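Vellasard Word Blocks

A word list for building spelling puzzles, the kind where you stack short words to make longer ones. I started it for my own kitchen-table games and it got big (2,452 entries!), so now it's a proper download.

What's in it

words.csv has one word per row, with its length, its starting letter and a difficulty from 1 to 4. themes.csv sorts the words into 41 themes. My favorite is "weather," which has all the great ones: sleet, squall, drizzle, muggy. Spelling is American throughout, so you get color and gray.

Where the words came from

Most were typed in from the Grovmont puzzle sheets, with permission. The Vircombe club sent a pile of extra food words in May, and they're wonderful - I'd never once thought to use "kumquat"!

Known gaps

No proper names and nothing with a hyphen. Words starting with X are thin. Difficulty was scored by ear, so argue with it and send me a better number.

Using it

Open either file in any spreadsheet. Puzzles you make are yours to share or print, and I'd love to see them.

Last update: 31st December
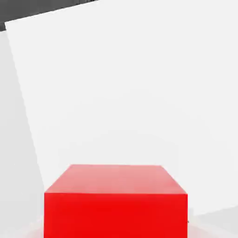 Intan Ong: Could the next version mark which words have a silent letter? I went through the level 4 list by hand and "knead" and "wrench" were both in there, and my players always ask for more of those.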